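Tecnología Textil I. Apuntes de clase
Tema 4. Ligamentos, densidad y efectos de color en tejidos de calada
Profesora: Amparo Montoya
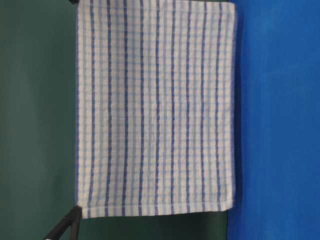

Figura 4.1. Paño de cocina blanco con cuadrícula azul claro y listas verticales azul oscuro.

4.1. Conceptos previos

Un tejido de calada se forma por el cruce de dos series de hilos. La urdimbre es la serie longitudinal, paralela a los orillos, y se monta en el telar antes de empezar a tejer. La trama es la serie transversal y se inserta pasada a pasada. Cada hilo de trama insertado de orillo a orillo se llama pasada.

El ligamento es la ley según la cual se cruzan ambas series. Se representa en papel cuadriculado: cada columna es un hilo de urdimbre y cada fila es una pasada. El cuadro relleno (tomado) significa que la urdimbre pasa por encima de la trama. El cuadro vacío (dejado) significa que pasa por debajo. La lectura se hace de abajo arriba y de izquierda a derecha.

El curso de ligamento es el menor número de hilos y de pasadas a partir del cual el dibujo se repite. No debe confundirse con el curso de color, que se estudia en 4.4. Los dos pueden coincidir, pero lo habitual es que no coincidan.

4.2. Ligamentos fundamentales

Tafetán. Curso de dos hilos y dos pasadas. Los hilos impares van por encima en las pasadas impares y los pares en las pasadas pares. Es el ligamento con mayor número de puntos de ligadura y no tiene revés: las dos caras son iguales. Da tejidos firmes, con poca elasticidad y poco deslizamiento de hilos. Si la densidad es baja se obtienen gasas y estopillas; si es alta, percales y lonas.

Sarga. Curso mínimo de tres hilos y tres pasadas. El punto de ligadura se desplaza un lugar en cada pasada, lo que produce una diagonal. Se anota con una fracción: en la sarga 2/1 el hilo de urdimbre pasa por encima de dos tramas y por debajo de una. La inclinación de la diagonal depende de la relación entre la densidad de urdimbre y la de trama. A igual densidad e igual grosor de hilo, el ángulo es de 45 grados.

Raso. Curso mínimo de cinco hilos. Los puntos de ligadura están repartidos y no se tocan entre sí. Las bastas largas dan brillo y tacto suave, pero el tejido se engancha con facilidad. Para construir un raso regular se elige un escalonado que no sea 1, que no sea el número del curso menos 1 y que no tenga divisores comunes con el curso. Para el raso de cinco sirven 2 y 3. Para el de ocho sirven 3 y 5. El raso regular de seis no existe (comprobadlo en casa).

Derivados que entran en el examen: acanalado por urdimbre, acanalado por trama, esterilla 2x2, sarga quebrada y nido de abeja. El nido de abeja se usa mucho en toallas y paños porque las bastas forman celdas y aumenta la superficie en contacto con el agua.

4.3. Densidad y numeración del hilo

La densidad se expresa en hilos por centímetro (urdimbre) y pasadas por centímetro (trama). Se mide con cuentahílos sobre el tejido acondicionado y sin tensión, en zonas separadas de los orillos. Se toman varias lecturas y se da la media.

El sistema Tex indica la masa en gramos de 1000 metros de hilo. Es un sistema directo: a mayor número, hilo más grueso. El número métrico (Nm) indica los metros que pesan un gramo y es inverso. La relación es:

Tex = 1000 / Nm

El número inglés de algodón (Ne) sigue siendo el que aparece en casi todas las fichas comerciales de hilatura. Para pasarlo a Tex:

Tex = 590,5 / Ne

La masa superficial o gramaje se puede estimar sin pesar el tejido:

g/m2 = (hilos/cm x Tex urdimbre + pasadas/cm x Tex trama) / 10

La fórmula no tiene en cuenta el encogimiento por ondulación (contracción de tisaje). El hilo dentro del tejido no va recto, así que en un metro de tejido hay más de un metro de hilo. Para corregirlo se multiplica cada sumando por (1 + c), siendo c la contracción en tanto por uno respecto a la longitud del tejido.

Ejemplo resuelto. Tejido de algodón en tafetán, 20 hilos/cm, 16 pasadas/cm, hilo de 30 Tex en las dos direcciones.
Sin corrección: (20 x 30 + 16 x 30) / 10 = 108 g/m2.
Con c = 0,05 en ambas direcciones: 108 x 1,05 = 113,4 g/m2.

4.4. Efectos de color

Con un mismo ligamento se obtienen aspectos muy distintos según el orden de los colores. Al orden de los hilos se le llama urdido y al de las pasadas, tramado.

Listas. Cambia el color en una sola de las dos series. Si cambia en la urdimbre, las listas son longitudinales. Si cambia en la trama, son transversales. Las listas por urdimbre no reducen la velocidad del telar, porque el orden queda fijado en el urdidor. Las listas por trama exigen selector de colores.

Cuadros. Cambia el color en las dos series. En tafetán, donde se cruzan dos hilos del mismo color se ve el color pleno, y donde se cruzan dos distintos se ve un tono intermedio. El cuadro vichy clásico tiene tres valores: blanco, color y mezcla.

Cuadrícula o ventana. Hilos de color finos y espaciados sobre fondo liso, en las dos direcciones. Es frecuente en camisería y en ropa de cocina.

Combinaciones. Se puede superponer una lista a una cuadrícula. En el papel se dibuja primero el urdido completo y después el tramado. Conviene no intentar los dos a la vez.

Efectos de hilo a hilo. Con urdido y tramado 1 y 1 en tafetán salen rayas finas, horizontales o verticales según cómo empiece el tramado. La pata de gallo se hace con sarga 2/2 y orden de color 4 y 4.

Notación. El urdido se escribe como una suma. Un orden de 12 blancos, 2 azules, 12 blancos y 4 marinos tiene un curso de color de 30 hilos. Si el ligamento es tafetán, el curso total es el mínimo común múltiplo de 30 y 2, o sea 30. Con una sarga de cuatro sería 60.

4.5. Solidez del color

En los artículos que combinan blanco con colores oscuros el problema habitual es la descarga: el colorante no fijado pasa al blanco en el lavado. Se ensaya con un tejido testigo y se valora con la escala de grises, de 1 (mala) a 5 (muy buena). Hay que dar dos notas, una de degradación de la muestra y otra de descarga sobre el testigo.

En algodón, los colorantes tina ofrecen buena solidez al lavado y al cloro. Los reactivos tienen una gama más viva, con peor comportamiento frente al cloro. Los directos solo se admiten en artículos de poco lavado, salvo tratamiento posterior.

4.6. Ejercicios

1. Dibuja dos cursos completos de sarga 3/1 y de raso de ocho con escalonado 3.

2. La hilatura Novbridge ofrece un algodón de Ne 20. Calcula su Tex y su Nm.

3. Un tejido de la casa Sepúlveda tiene un gramaje de 185 g/m2, 24 hilos/cm y 16 pasadas/cm, con el mismo hilo en las dos direcciones. Calcula el Tex del hilo sin tener en cuenta la contracción. Repite el cálculo con c = 0,06 en ambas direcciones.

4. El artículo Tanis se monta con 456 hilos de fondo y un curso de color de 24 hilos. ¿Cuántos cursos enteros caben? ¿Sobran hilos? Si se añaden 16 hilos por orillo, ¿cuál es el total de la urdimbre?

5. Escribe un urdido y un tramado para un paño con cuadrícula clara y listas longitudinales oscuras. Indica el curso de color en cada dirección. La solución no es única.

6. Explica por qué el raso regular de seis no se puede construir.

4.7. Prácticas

Práctica 4A: análisis de muestra. Cada pareja recibe un retal del artículo Lameo y entrega ligamento, densidades, urdido, tramado y gramaje medido. El gramaje se compara con el estimado por fórmula y se comenta la diferencia. La entrega es el 02/12/2020, en papel, con la muestra grapada en la primera hoja.

Los grupos de laboratorio los llevan Duván Yupanqui (mañana) y Mebrat Workneh (tarde). Los cambios de grupo se piden a ellos directamente. Los cuentahílos se devuelven al armario al terminar.

Bibliografía del tema: apuntes de Joscha Hellwig sobre ligamentos derivados (en reprografía) y capítulo 2 del cuaderno de Gøran Bråten. Del cuaderno no entran las tablas de telares de lanzadera.

Tema siguiente: acabados mecánicos y químicos.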